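# Small Containers, Sponges and the Table: Hitlow Gallery, Page 17

Last updated 31/01/2019

The Hitlow collection is a lending stock of everyday kitchen and table items. There are 1152 pieces in the catalog at the moment, most of them small. People borrow them for classes, for photo work, for displays and for trying out shelf layouts before they spend money on their own. Everything comes back to the same place and gets the same treatment: it is looked over, wiped, dried and put away.

This page covers the smaller clear containers, the sponges and cloths used on them, and the table where the work is done. Plates and bowls are on the page before this one. Trays, racks and anything with a handle come after it.

## The table

The work table has a light blue-gray top with a pale wooden border. The color was picked with clear items in mind. On a white top a clear container disappears, and on a dark top every bit of lint shows up and you end up cleaning the lint. Blue-gray sits between the two. You can see the rim, you can see the base, and you can see most marks without a lamp.

The border helps in a small way too. It is easy to keep finished pieces along one side and unfinished pieces along the other when there is a clear line to set them against. We wipe the border last. Wood holds on to water longer than the top does, and we don't want anything damp set down on it.

The table was bought through Skendex, who also supplied the shelf units in the storage room. It came flat and took two people most of a morning. One of the bolts was the wrong length and had to be replaced.

## Clear containers

The clear containers are grouped by the shape of the opening: round, oval, square, and a mixed group for the ones that don't fit. The oval group is the smallest, and it goes out most often. Ovals are easy to line up in a drawer and they leave less wasted space at the ends of a shelf.

Several pieces in the oval group have a metallic rim and ribs on the inside of the base. The ribs keep whatever is in the container slightly up off the bottom. That is useful for soap or for cut fruit. It also means more cleaning, as crumbs and soap residue settle between the ribs and stay there if the container is only rinsed.

The ribs are best cleaned along their length first and across them second. Going across first just packs the dirt in. A folded sponge works better than a flat one, with the fold used as the edge. Press lightly. The point is to get the fold down into the gap, and pressing hard flattens it so that it rides over the top.

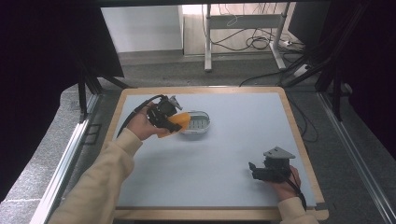 Rims are done separately. Dirt collects where the metal meets the clear wall, and a thin corner of cloth gets in there better than a sponge does. Go once around on the outside and once around on the inside, then dry it right away. Water left on a metallic rim dries to a white line, and the line takes longer to remove than the original dirt did.

Nothing abrasive is used on the clear walls. We had a set of square containers come back in June that had been cleaned with a scouring pad, and all of them are now cloudy on two sides. They are still in the catalog, marked as worn, and can be borrowed for anything where looks don't matter.

## Sponges and cloths

Sponges are kept by color. Yellow and orange ones are for containers and other clear items. Green is for trays. Blue is for the table and the shelves. The system is simple enough that it has lasted, although the first version had six colors and fell apart in a week.

A new sponge is soaked and squeezed out a few times before it touches anything clear. Some of them shed a little at the start — small specks that cling to the inside of a container and look like dirt. After that a sponge is good for about 20 containers in one session before it needs a proper rinse. With ribbed pieces it is fewer.

Soft cloths are used for drying. The best ones we have are from Dobre, bought in a bundle, hemmed on all sides. The hem matters more than we expected. Unhemmed cloths leave threads on the rims, and the threads catch in the joint between the metal and the wall. Wash them without fabric softener. Softener leaves a film, and the film goes straight onto the next clear item you dry.

Paper towels are fine for the table. We don't use them on containers.

## Working order

Most people settle into the same order after a session or two, and this is the one we start new helpers on:

1. Bring the pieces out on a tray, never stacked in the hands.
2. Set them on the far side of the table with space between them.
3. Check each one for chips and for labels left on by the borrower.
4. Clean the inside, base first.
5. Clean the rim.
6. Clean the outside.
7. Dry, turn upside down on a cloth, and leave for 20 minutes.
8. Check again, dry any drops, and put away.

Work on one container at a time. It is tempting to do all the insides and then all the rims, and on plain round pieces that does save time. On ribbed ones it doesn't. By the time you get back to the first container the water between the ribs has dried and left marks.

Move the sponge to the container where you can, and leave the container where it stands. Light pieces slide. If one keeps sliding, put a folded cloth under it or steady it with the other hand low on the wall, away from the rim.

## Labels and leftover glue

Borrowers put labels on things. We ask them to use the paper tags we send out, which tie on or slip under the base, but a good part of the clear items come back with a sticker somewhere.

Warm water and patience will take off most paper labels. Lay a wet cloth over the label, leave it, and push the label off with a thumb. Plastic labels come off dry, pulled back slowly at a low angle. Any glue left over can be lifted with a drop of cooking oil, rubbed in and then washed away with dish soap. Wash twice. Oil spreads farther than it looks, and it shows up as a smear when the container is held up to the light.

Please don't scrape with a blade. We have five or six pieces with a row of fine scratches just under the rim, and all of them got that way while somebody was taking off a price sticker.

## Putting away

Clear containers go back in the Stomby drawers, in the unit closest to the door. Those drawers are shallow, so each layer can be seen without lifting anything out. The ovals sit lengthwise, front to back, rim up. We tried them rim down to keep dust out, but the rims picked up marks from the drawer base, and a thin cloth laid over the top does the same job.

Pieces that can nest are nested only in pairs, with a square of cloth between them. Stacks of three or more tend to lock. If two do stick, set them in warm water for a few minutes and turn one gently against the other.

The largest clear piece on this page holds 600 ml and has its own spot at the back of the lower drawer. It doesn't nest with anything.

Each drawer has a card on the front with the shape group and the catalog range. If you put something away in a different drawer, change the card. A card that is wrong causes more searching than no card at all.

## Condition notes for this group

- **Round, plain:** good overall. Two lids missing. The containers are still lent out without them.
- **Round, ribbed base:** good. One has a small bubble in the wall that looks like a crack. It isn't one, and it has been there from the start.
- **Oval, metallic rim:** good to fair. Some rims are duller than others. We don't polish them.
- **Oval, no rim:** fair. These are the oldest pieces in the group and have light scratches inside.
- **Square:** one set worn, as noted earlier. The other set is as new and is kept for display use.
- **Mixed:** varies. Check the card before you request anything from this group.

## Borrowing

Containers are lent for up to 17 days. Longer loans are possible outside the busy part of the year, and the easiest way to arrange one is to say so when you put in the request. Give the shape group, the number of pieces and what they will hold. The last part is mostly so that we don't send ribbed pieces out for paint or glue, which is very hard to get out from between the ribs.

Send items back rinsed and dry. They don't need to be perfect, as everything gets cleaned again on return. Wrap clear pieces one by one in cloth or plain paper. Newspaper leaves ink on the walls, and it takes two washes to shift it.

If something breaks, put the pieces in a bag, write the catalog number on it and send it back with the rest. We keep a drawer of odd lids and bases, and now and then a broken return gives us the lid that another container has been missing.

The next page in the gallery covers trays and racks.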